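The building Plorero rents in Flistmont used to be a dental supply warehouse, and the kettle is the first thing you come to when you walk in. The lead for the planning software made us both a cup of tea before we got anywhere near a keyboard, and then talked almost without stopping until the tea was cold. She has been with the company since it had two employees, and she asked me to leave her name out of this, on the grounds that the people who wrote the other half of the code would never let her hear the end of it.

I wanted to know about cloth. Plorero's planner, called Fenden, started out moving boxes, and moving boxes is a problem that has been chewed over for decades. Why leave it?

"Because I was bored, partly," she said, and laughed. "You get a box planner working and then you spend a year making it a tiny bit faster, and I like that kind of work, I do, but I had an itch. A box has a position and an angle and you're done. A piece of cloth has, well, how many numbers do you want? You can't write down where a cloth is. You can only write down a guess."

The guess, in Fenden, is a mesh of 200 points, which the perception code fits to whatever the cameras report. The points that can be seen are pinned fairly firmly, and the ones tucked under a fold are left to drift wherever the physics will let them. She is fond of the drifting ones. The first version of the software threw them away, and every plan it made came out brave and wrong.

"It would go for a corner that was really just a fold pretending to be a corner," she said. "And it was so sure of itself! So now every grasp comes with a number for how much we believe it, and if the number is poor the planner is allowed to ask for a small tug first, just to learn something. That was a long argument, the tug. Half the team thought it was cheating."

Two arms make things harder again. Each has its own controller, and for most of last spring the two kept slightly different time. She found it by reading logs late one evening in June, after everyone had blamed the planner, the cameras and (briefly) the table. The fix took 59 lines, most of them comments, and she is prouder of those than of anything else in the repository. The arms now share one clock, and when they come close together a separate check, borrowed from an old Van Dusen library, decides which one has to wait.

I asked what a newcomer should work on, and she went off to find a biscuit while she considered it.

"Tooling," she said when she came back. "I know, I know, it sounds like telling a kid to eat greens. But our replay viewer has saved us more weeks than any clever bit of math – you scrub back, you see what the planner believed and you see what the camera saw, next to each other, and usually you groan out loud. I'd like it to run in a browser by winter. I'd like it to stop forgetting my window layout, too,

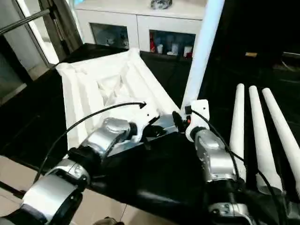
and while I'm wishing, I'd like the mesh fit to start from the last good answer when it loses track, and not from a flat sheet every single time. There's a branch for that. It's my branch, so it's been sitting there a while, but I'll get to it."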